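Skendbridge Board Care: your questions answered

We get a lovely lot of post about chopping boards, and since Dzifa Opoku took over the letters tray we have tried to put the questions that come up most in one place. If yours is missing, do write in through the contact page and one of us will get back to you, usually in the evening once the workshop has been swept.

Can I put my board in the dishwasher?
Please don't! The long hot wash is very hard on any board made from strips glued side by side, and bamboo is no exception. A quick wash by hand with warm water and a little washing-up liquid will do nicely, both faces, and then a wipe with a clean tea towel.

How should I dry it?
Stand it on its edge, somewhere the air can get to both sides. A board left flat on a damp worktop dries on top and stays wet underneath, and that is how most of the warped ones we see got that way.

Which oil do you recommend?
Food-safe mineral oil is what we use ourselves. Olive oil and sunflower oil are tempting because they are already in the cupboard, but they can turn sticky and smell rather stale after a while. Warm the bottle in a bowl of hot water first if your kitchen is chilly, rub the oil in along the grain, leave it overnight and buff off whatever is left in the morning.

How often does it need oiling?
It depends on how much you cook. A new board likes a coat every week for the first month, and after that you can go by eye: when it looks pale and feels a bit dry, it's ready for another.

My board smells of onions. Help!
Sprinkle it with coarse salt, rub with half a lemon, leave it for ten minutes and rinse. Garlic may want a second go.

What is the groove round the edge for?
It catches the juices when you carve a joint or cut up a ripe melon (Alcides Guzmán, who runs our Gadwood shop, swears by it for tomatoes). Do run a soft brush along it when you wash up, as crumbs do like to settle there. If you would prefer a plain face for rolling pastry, most boards can simply be turned over.

Do you sand and refinish old boards?
We do, at Gadwood only. It costs £27 for boards up to 50 cm long, and we ask for 11 working days. We close the bench for the whole of May, so please plan round that if you can.
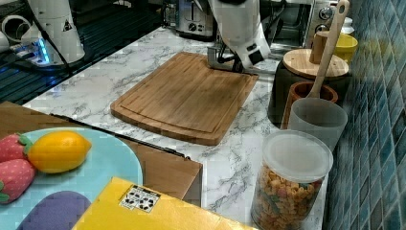 Can I stand a hot pan on it?
A trivet is kinder. Bamboo will scorch under a pan straight off the hob, and the mark goes deeper than you'd think, so sanding doesn't always bring it out.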